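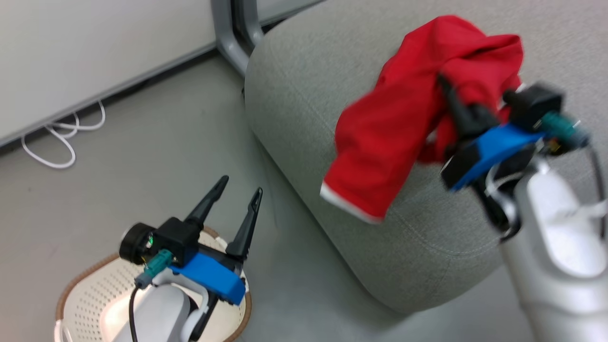 red cloth, sofa arm, basket on the floor

Red dye rubbed onto light gray sofa arm – help??

Posted by maelys_delorme, Mon 9 December

So I fold laundry on the couch, always have. Basket on the floor, stuff gets dumped over the arm while I sort. The red cloth with the white trim sat there overnight, still damp (my fault) and now theres a pinkish patch on top of the arm, near the curved seam. Size of my palm. Sofa is a Sovdale, light gray, fine weave fabric, paid 1320 for it in March so I am not happy.

Covers don't come off the arms. Tried a wet paper towel, got a bit of pink on the towel, then stopped before I made it worse. Is this fixable at home or do I call someone? Cleaner near me wants 200 just to come out.

Maëlys Delorme

TritholmTess
Fixable most of the time if you haven't used heat. Don't use a hair dryer on it, that can set the dye.
Look for the care tag first, usually under the seat cushions. W or WS = water based cleaner is ok. S = solvent only, stop here and call the guy.
If W: cool water, few drops of clear dish soap, white cloth. Test on the back of the sofa down low. Then blot, don't rub, from the outside of the patch in. Keep swapping to a clean bit of cloth. When no more pink comes up, blot with plain water, then press a dry towel on it. Might take three or four rounds with drying in between. Go easy near the seam – water sits in the stitching and can leave a ring.
And wash the red thing by itself in cold a couple times. If the white trim is going pink too you know its still bleeding.

garyb39
bleach pen

TritholmTess
Please no bleach on a gray sofa. You'll get a yellow spot and thats permanent.

pollyanne
Had this with a red throw. Soap did most of it, the rest came out with Cinda upholstery foam, left on 60 seconds and blotted. Still a faint shadow if you look for it. I sort on the bed now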